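Home | Topics | Laundry | Ask | Log in

Does sorting darks from prints still matter?

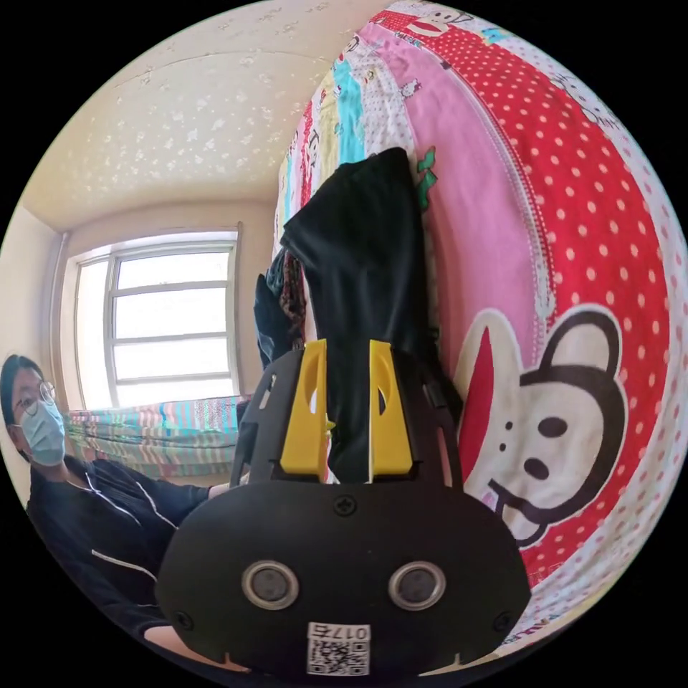 Black clothes against the monkey-print bedding.

Korkix
Every label says wash separately. I've ignored that for years and suspect it's there to sell detergent. Black tops, kids' bedding with red and white dots, one cold load. Am I wrong?
707 views

Flollness
Partly. Old blacks have usually lost what dye they're going to lose. New ones I'd keep away from anything white. Close the zipper on the bedding first or you'll find socks in it.
26 comments

Litia
Vinegar sets the dye. Works every time.

Sanna
It doesn't – not on store-bought cotton, anyway. Rub a damp white rag on an inside seam. If it comes up gray, wash that one alone. The red deserves the same test.
Share 400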